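From: gripper-bench list member
To: handheld-grippers list
Date: Saturday, March 2, 2019
Subject: Re: [handheld-grippers] Jendix pads or Figueiredo pads for cloth?

On the list it was written:

> We have to choose finger pads for the cloth tasks before we order
> for the second pair of grippers. The Figueiredo pads are softer and
> everybody here likes them on cups and fruit. The Jendix pads with
> the grid are harder and cost more. Has anyone compared them on
> sheets or towels? I am mostly worried about thin hems. Also, does
> the camera position matter for this, or can we leave it where it is?
>
> We run the Zudura controller with the standard firmware.

Hello all,

I can answer a part of this, because we had the same question at Wullimwood in October and it took us longer than I like to admit. We use two hand-held grippers, one in each hand, with the camera on the tool, and the Zudura box only records the finger width. So please read my numbers with this in mind. If your gripper is closed by a motor, the result for the force can be different from ours.

First the pads. The Figueiredo ones are very good for round objects, I agree with everybody. On cloth they have one problem for us. The soft surface follows the fabric when you pull sideways, and then a thin hem rolls out between the fingers. It does not happen at once. You lift, it looks fine, you walk one step, and the corner is gone. With the Jendix pads we lose the hem less often. When we do lose it, it is nearly always at the first touch, so you can repeat immediately and the recording is still useful.

We made 37 tries with each type on the same cotton sheet, always picking the near hem and pulling it toward the head of the bed. Figueiredo dropped it 17 times, Jendix eight times. I know this is a small test. The person holding the grippers also knew which pads were mounted, and this is not ideal.
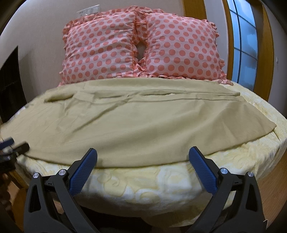 The camera position matters more than I expected. We had it higher before, and the view of the far side was nice, but the fingers were small and we could not judge if the pad was over the hem or in front of it. Now it sits lower, and both blue pads come into the view from the bottom corners with their tips over the near hem. For me this is the most important thing to check before you start recording: can you see the two tips and the edge of the cloth together? The wide space between the fingers also helps, as you can see the middle of the hem where it sags. What we lose is some view at the extreme corners, where it goes black with our lens. I could live with it.

A second point about the cloth itself. A plain sheet on a flat mattress is too easy and it made both pads look better than they are. On a plush cover with a raised pattern, the sheet does not lie flat and the fingers go into the cover very easily. Then you grasp two layers and pull everything. Here the softer pads were a little better, I must say, because the harder ones push down into the plush before they close. We did not count this properly, so take it only as an impression. If your task has such a cover, I would test this before ordering anything.

About the Zudura settings: with the standard firmware the width reading is filtered, and a thin sheet is almost the same as fully closed. In our log you cannot separate "holding one layer" from "holding nothing". We turned the filter off and it became better - not perfect, but usable. Do the zero calibration again each time you change pads, also if the new pair is the same model. We forgot it once and had to throw away 1449 recordings. I still think about this.

Wear is the part where I have no good answer. The grid on the Jendix pads collects lint from new towels, and after this it slides more. We clean it with a dry toothbrush. Alcohol is also possible, but I do not know what it does to the glue on the backing over a longer time. If someone has used it for some months, please write.

So for thin hems I would order Jendix, and keep one pair of Figueiredo for the kitchen tasks. Changing takes a few minutes with the small screwdriver.

One question back: do you pull with both hands at the same time, or one side after the other? We do both together, and I suspect one after the other gives fewer drops but more wrinkles.

Best regards from Wullimwood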